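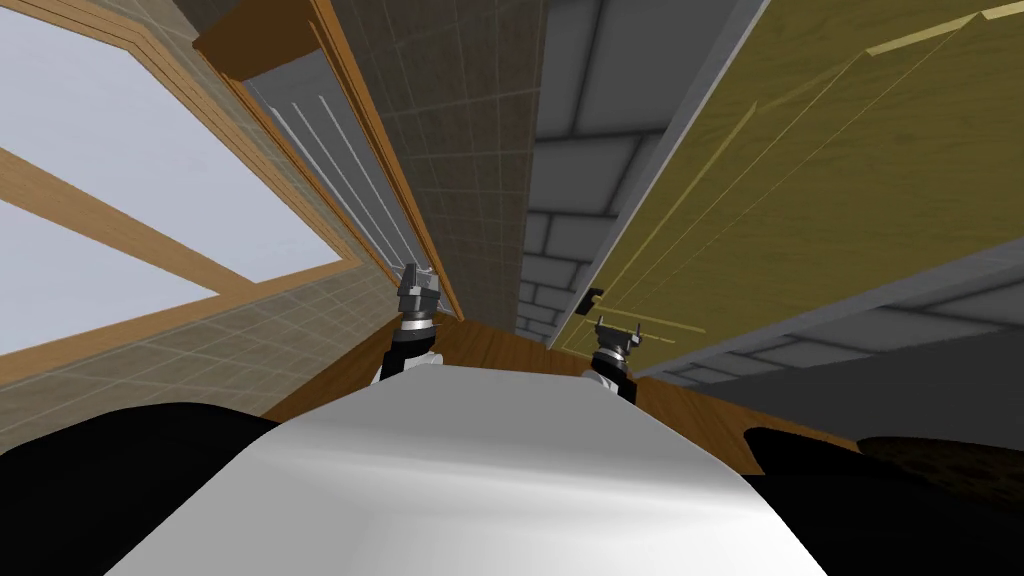

I ordered the Bronach knob set for the old doors in our apartment and have now lived with it for a winter. The short opinion: I like it and would buy it again, but the paper instructions are poor and the screws are worse. The long opinion is for people who have old doors too, because with new doors you will probably have no trouble at all.

Our building is old and the doors were painted many times. The previous handles were lever type, made of plastic that looked like metal, and two of them came off in the hand. I wanted round knobs, brass color, with a black plate behind. I first looked at Nirden, who make something similar, but their spindle is one fixed length and my bathroom door is thicker than the others. The Bronach spindle can be cut. This decided it.

One set cost me 42 euros from the Plustetti web shop. It has two knobs, two plates, the spindle, a small hex key and a bag of screws. The latch is not included, and the product page says this only near the end, so please read until the end. I kept my old latches after cleaning them with a toothbrush and a little light oil.

### Fitting

I did the bedroom first, as a test. Taking off the old handle needed more time than putting on the new one, because the paint had glued the plate to the wood. Cut the paint along the edge with a sharp knife before you lift anything. I did not do it on the first door and a piece of paint as big as my hand came off.

After this, put the plate flat on the door, push the spindle through and see if it is level. Old holes are often not straight. On my doors the new plate covered the old holes well, only in the kitchen I needed filler and a bit of stain.

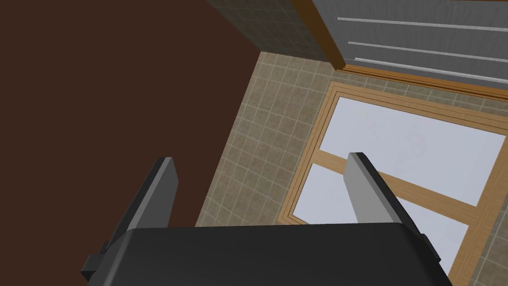 Do you need to take the door off its hinges for this?

I left all of mine hanging and put a folded piece of cardboard under the free edge, so the door could not move while I was drilling. If your door swings by itself, ask a second person to hold it. My neighbor Liis Lapiņa did this for me on the heaviest one.

Now about the screws. They are soft. I turned the third one with a normal hand screwdriver and the head was already damaged. I bought better ones at the hardware store, same size, black, and drilled small pilot holes. With these everything went in cleanly. For a product at this price I find the original screws a bit embarrassing.

The hex screw on the side of the knob is good quality and has stayed tight on most of the doors. On the bathroom door it became loose after around 10 weeks, and I put a drop of thread glue on it. Since then it is quiet.

### How it is in the hand

A round knob asks more from your wrist than a lever does. I did not think about this before buying. With dry hands it is pleasant, the knob is heavy and turns smoothly,

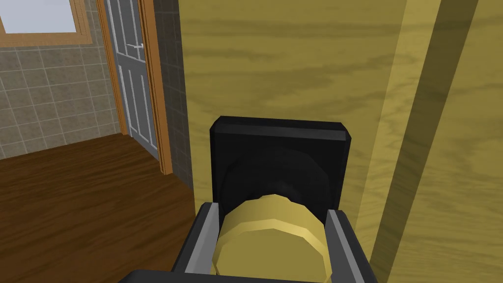 but with hand cream or a bag of groceries on the arm it is less pleasant, and you learn to push with the hip. My mother-in-law has arthritis in her fingers and she does not like them. For her room we put a lever from Uibo, which does not match, and she is happy.

The spring inside is firm. In the first days I thought it was too firm, and the knob came back with a loud click that one could hear in the next room. It got softer with use - or maybe I got used to it, I cannot say for sure.

The finish holds well so far. The brass color has a clear coat, so do not use metal polish on it. A damp cloth is enough. The black plates show dust and fingerprints more than I expected, especially the one by the kitchen.
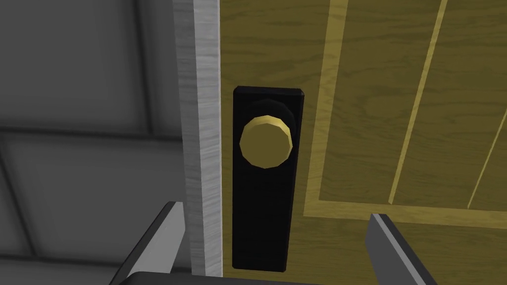 ### Ordering and service

One of my sets came with two left-side plates. I wrote to Plustetti and received a friendly answer from Faustine Aubert the next morning, and the correct plate was in the mail without me sending the wrong one back. The box was well packed, with every knob in its own cloth bag.

### Would I recommend it

Yes, for rooms where adults with healthy hands go in and out. For a bathroom used by small children or older people I would take a lever. Buy your own screws at the same time as the set, and measure the thickness of every door, also the ones you think are the same.

I give it four stars out of five. The missing star is for the screws and for the instruction sheet, where the drawing for step 3 is printed upside down.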